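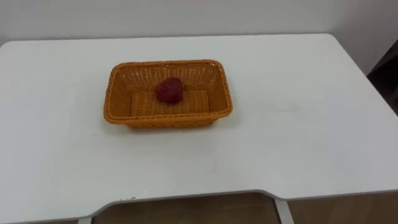 The basket on the table

By the Fliltari home pages

In my mother's kitchen there was always a basket on the table, and it was never the same basket for long. One came from the market in Jorkbridge, one from an aunt who did not want it anymore, one was left behind by the people who lived in the house before us. They held bread, onions, keys, letters from the bank. When a basket became too ugly for the table it moved to the laundry room, and after some years there it moved to the garden, where it held clothespins until the bottom fell out.

I live now in an apartment with a white table and not much else in the kitchen, and for a long time I had no basket. I had a glass bowl, a wedding present, heavy and quite beautiful. Fruit did badly in it. The peaches at the bottom became soft on the side where they touched the glass, and I found this out only when I lifted the others. In November I gave the bowl to my sister, who keeps lemons in it, and lemons do not mind.

So I began to look at baskets again, this time with the eyes of a person who has to pay for them.

Willow, cane or plastic

The old baskets at home were willow. Willow is still what most people imagine when they hear the word, and a good one is a pleasure to hold. It also catches on wool sleeves, it collects crumbs, and it does not like to be washed. After a raspberry has been crushed in it, the stain stays.

Cane is smoother and lighter. The color is nice, like weak tea. I had one cane tray which I put too close to the radiator, and by spring it was making small cracking noises when I picked it up.

Then there is plastic rattan, which I refused for years. I thought of it as something for hotel breakfasts, for the small rolls nobody finishes. But at the hotel breakfast they know what they are doing. The strands can go under the tap. You shake the basket, put it upside down on a towel, and after lunch you can use it again. It weighs almost nothing. It comes also in colors that willow never had, and I have become fond of the orange, between marmalade and amber, because on a white table it makes the room warmer even on a gray day. With one red strawberry in it, the last one, which everybody in my family is too polite to take, it looks better than any bowl of flowers I ever arranged.

The shop in Jorkbridge where I do most of my looking is called Chiriac. It is a long, narrow shop which sells brushes, rope, doormats and baskets, and the baskets hang from the ceiling on hooks, so that one walks under them with the head a little bent. They let you take down as many as you want. On my first visit I took down 6 and bought none, and no one was unfriendly about it.

What to look at in the shop

Start with the rim. It is the part you hold, and it is where a cheap basket gives up first. A thick braided rim feels comfortable in the fingers and keeps the shape of the walls when the basket is full. Run your thumb around the whole of it, slowly, also at the corners. If something pricks you in the shop, it will prick you at home.

Next the bottom. Put the basket on a flat surface and press on each corner in turn. A basket that rocks in the shop will rock every time you reach for an apple. With willow you can sometimes correct this by wetting it and leaving a heavy book inside overnight, but with plastic I never succeeded.

The walls should open outward. I did not think about this until I had owned a basket with straight walls, in which one could not see the fruit without standing directly over it. When the opening is wider than the base, the hand goes in easily and the berries at the side are as easy to reach as those in the middle.

The size of the holes matters more for berries than for anything else. A loose weave is good for potatoes. For strawberries you want a tight one, with openings small enough that nothing falls through or gets squeezed into them, and still open enough for air to pass.

As for shape, a round basket is prettier in photographs. A rectangular one stands better on a narrow table and takes a folded napkin without complaint. Plivier, the kitchen goods house, has both in its spring catalog, and I notice that in the list of 1,237 articles the baskets come on the last page but one, after the sink plugs.

Using it for strawberries

The local berries are arriving now. I bought my first box on 3rd May, and I paid too much, as I do every year.

Do not wash them before they go into the basket. Take them out of the box as soon as you come home, look them over, and eat the bruised ones standing at the sink. Lay the rest in one layer, 2 layers at the most, with the green leaves still on if they have them. A cotton cloth on the bottom is useful when the berries are very ripe. I keep them on the table for the afternoon, away from the window, and what is left in the evening goes into the refrigerator in a covered dish.

I would not leave them out overnight. In my kitchen the fruit flies need 3 hours to receive the news.

When the basket is empty, rinse it under warm water with a soft brush, an old toothbrush is fine for the corners, and wipe the table where it stood, as the juice goes through the weave and dries there without being noticed. In winter the same basket can hold walnuts, or the mail.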